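Workshop Tips: Teaching the Arms to Tidy Up

Posted May 8, 2018, from the Oltport shared workshop

Everybody who books the two-arm bench arrives with the same plan, which is to show it something spectacular before lunch. By teatime they are showing it how to put a screwdriver in a box, and finding that quite spectacular enough. These are the tips I give out at the kettle, written down so that I can drink my tea.

Setting out the bench

Start with things you can afford to drop. Tools with fat handles are kind to beginners. Flat things are cruel. A card lying on a smooth tabletop has no edge worth speaking of, and you will spend your whole booking scraping at it like a man trying to get a stamp off an envelope. Leave it out as clutter by all means, but make something else the day's job.

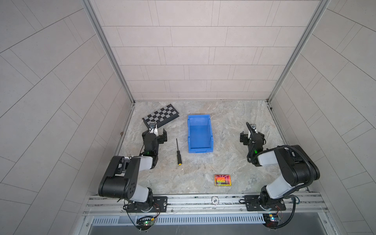 Put the container where both arms can get at it, then have each arm reach in and out a few times before you record anything. An arm that can reach the near end of a bin may run out of elbow at the far end, and you want to learn this while you are still cheerful.

Don't tidy between goes. I know. It hurts me too. But if the screwdriver lies in exactly the same spot for every showing, what you have taught is a spot, and the first time a visitor puts it down crooked the arm will close very confidently on fresh air. Turn it a bit. Swap the clutter about. Behave like the rest of your household.

Driving by remote

The Dorik hand controls are touchier than they look. Rest your forearms on the bench, loosen your shoulders and drive at the speed you would use to carry a full bowl of soup.

Come down from above, stop, then close. Beginners close on the way down and bat the thing across the table. The stop feels silly and looks marvellous on playback.

Watch the wrist view for the last bit of the approach and the overhead view for everything else. Trying to watch both at once gives you a headache and a bent bracket.

When you fluff a grasp, decide there and then whether you are keeping it. A near miss followed by a calm second try is worth having. A near miss followed by four minutes of stabbing should go in the bin, and I don't mean the one on the bench.

Guiding by hand

Hold the arm behind the wrist and keep your fingers clear of the jaws. Lead it as you would an elderly dog, with no yanking.

Keep your sleeves rolled. A cuff that wanders across the wrist camera will turn up in every recording, and we had a run of 44 that went that way in July. The cardigan has since been banned.

Letting go

Most people think the hard part is picking up. It's letting go. Lower the tool well into the bin before you open the jaws, and open them slowly. Flinging it in from the rim is quicker, and you will get an arm that flings things in from the rim for ever after.
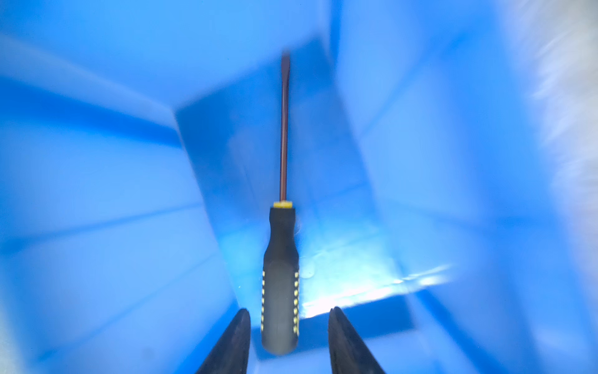 How many goes is enough?

The Orozco booklet says 20 good ones for a simple pick and place. I have got by with 16 on a day when my hands were steady, and it showed. Stop when you get bored, have a biscuit, and do the rest after. Bored driving is sloppy driving, and the arm copies slop beautifully.

Before you go home

Park both arms, save your recordings under a name you will recognise (we own a great many called "test final 2"), and wipe the table. The spray is on the Plorkholm shelf, behind the good tape. Please leave the good tape.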